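Sorting Help: What a Robot Cell Changed for the Crew at Skedik
Student project report by Lensa Fikre
June 2025

Why I picked this place

I wanted to write about automation from the side of the people who share a room with it. Most of what I had read was about factories with cages and yellow lines, and Skedik is nothing like that! It is a small reuse and sorting shop where the work is done at tables, and over the past year part of that work has gone to a two-armed robot cell the crew calls Calum. I spent my project weeks there with Fuad Gidey, the shift lead, who let me sit in on pretty much everything (including the meetings where people complained).

What the job was before

Everybody on the sorting crew did the same thing all shift long: pick up an item, look at it, drop it in the right container. Fuad did it for years. He told me the hard part was his neck and wrists, and that by the afternoon he would catch himself putting clear plastic in with the cups. The shop kept tally sheets, and on the last full week of hand sorting the crew logged 2267 items. In my last week there, with Calum running next to them, the total was 2382. I expected a bigger jump, to be fair, but the cell was off for long stretches while tasks were being set up.

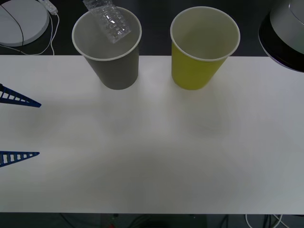 The setup time surprised me more than anything else in this project. Each new task starts small, with a bare white table and a couple of everyday items, and someone from the crew has to decide what "sorted right" means before a gripper closes on anything. Is a crushed bottle still a bottle? Does a cup with something in it count as a cup? The sorters answer these questions from memory, and it was so much fun to hear them argue about it! Two of them disagreed about lids for most of a lunch break.

What changed for people

The biggest change is that the jobs have split. Some of the crew now write task notes in a program called Cikemeo, check results and handle the items Calum sets aside. In one week that pile came to 300 pieces, all sorted by hand. Others still work the tables full time, and a few of them told me they felt left out, as the Cikemeo training was only given on the early shift. Fuad agreed with them. A second round is planned for July.

People also talk differently. The room used to be loud, and now there is more standing and watching, which some like and some find boring. One sorter said she missed having a rhythm.

What I would do next

I would ask the late shift the same questions, and I would follow the wrist and neck complaints for longer than I could. Derese, the sister shop across town, is still all hand sorting, so it would make a great comparison. Fuad has already offered to introduce me.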